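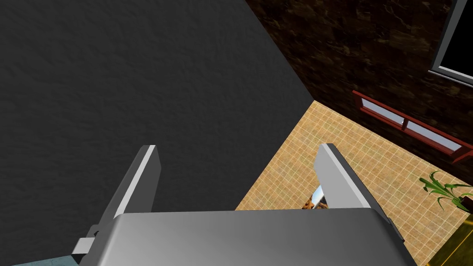 Dilek Yüksel wrote in after the April screening to say that she'd loved the film, couldn't follow a word of the discussion afterwards, and would we please put the answers to the obvious questions in one place. Fair enough! So these are the things people ask us at the door, in the bar and by email about the late thriller season at the Lagos.

What is the late thriller season?

It's a run of 11 films, one a fortnight, shown at the Lagos cinema in Sendville. All of them are suspense films of one kind or another: heists, stalkers on trains, people who have picked up the wrong suitcase. We go for titles that don't get many outings on a big screen, and we love the slightly scruffy ones that had half a budget and a terrific idea. You won't need to have seen anything beforehand, and the films aren't linked, so drop in wherever you like.

Do I have to be a member?

No. Members get a lower price and can book earlier, but every screening is open to everybody. If you come to a few you'll probably find that joining works out cheaper, and you can do it at the box office on the night. Bring your ticket stub and we'll take that evening's price off the fee.

How do I book?

Through Prillow, which handles all the booking for the Lagos. Search for the film title and not for the season, as the season name doesn't come up (we've asked). You can also pay on the door if there are seats left. The main room holds 78 and the popular titles do sell out, so please book if you're travelling any distance.

What time does the film start?

Doors open at 8.30pm and the film starts at 9pm. There are no adverts and no trailers. Somebody from the team does a short introduction just before the lights go down, with no plot in it beyond the opening scene. We're very strict with each other over that.
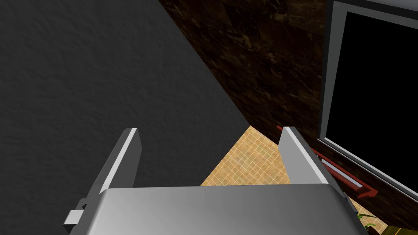 Source: Jotinach

Is there a discussion afterwards?

Yes, and it's the best bit of the night - come and argue with us. We move through to the bar, which stays open, and talk until we're asked to leave. Everyone is welcome to speak and just as welcome to sit there with a drink and listen. We've now got a second microphone, so you should be able to hear from the back tables.

I haven't studied film. Will I be out of my depth?

Not at all. Most of us just like being frightened in company. The longest discussion we've ever had was over whether the detective in one film could really have got from the harbour to the hotel in time, and a retired bus driver settled it. If you noticed something, it's worth saying, even if it was only the hat.

How frightening are the films?

It varies a lot. Thrillers lean on tension more than gore, but a few do have strong violence, and the certificate is always shown on the booking page. If there's something in particular you'd like to avoid, email us with the title and we'll tell you plainly whether it's in there and when. We don't mind spoiling things by email.

Are there subtitles?

Films in other languages always have English subtitles. For English-language films it depends on the copy we're sent. Where captions exist we show them at the second screening of that title, which is normally the matinee, and the listing says "captioned". Any captioned matinee is the same price as the late show.

Do you show prints or digital copies?

Mostly digital. When we can get hold of a decent print we jump at it, and we'll say so on the listing. A print may have scratches, a jump or two at the reel changes and a bit of pink where the blue used to be. We think it's gorgeous, but if you want a spotless picture, pick one of the digital nights.

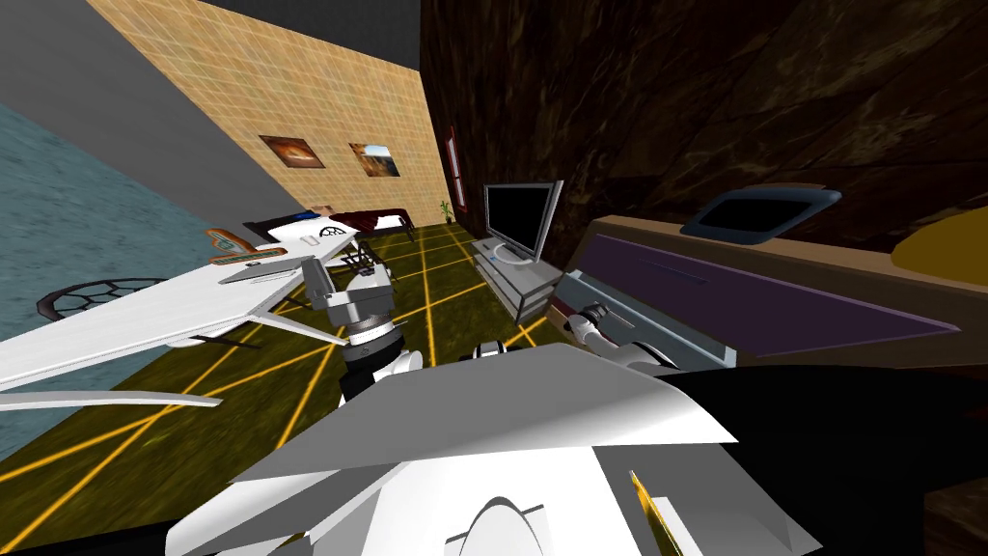

Sendville Film Club, Programming Team

Who chooses the films?

We do, from a long list that anybody can add to. There's a notebook on the bar for suggestions, or you can send them by email. Please give the year as well as the title - there are a great many thrillers called something like "The Witness". We then have to find out who holds the rights, and that's where a lot of lovely ideas get stuck. One of our favourites took 2 years to clear.

Can I introduce a film?

Please do! Erhan Tatlı introduced the night-ferry film last season and we're still talking about it. You'd have three or four minutes, no slides, and a promise not to give away the ending. Tell us which title you fancy as soon as the list is out.

Can I bring friends who aren't sure?

Yes, and members can bring up to 3 guests at the member price. Choose one of the shorter, quicker films for a first visit. The caper comedies go down very well with people who say they don't like thrillers.

Can I eat in there?

Drinks and cold snacks are fine. Hot food isn't, and we'd ask you to open anything that rustles during the introduction.
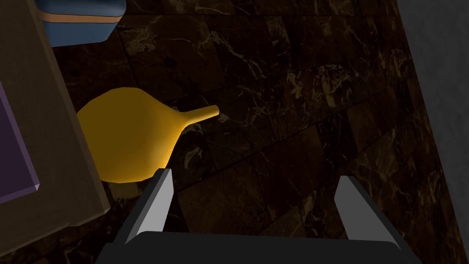
Getting in and getting home

Is there step-free access?

The side entrance is level and there are wheelchair spaces at the end of the back row. Book these by phone or email, as Prillow doesn't show them. A carer's seat is free.

Will I make the last bus?

If you leave straight after the film, nearly always. If you stay for the discussion, perhaps not, so ask in the bar whether anyone is driving your way. Running times are on each listing, and for the longer films we start half an hour earlier.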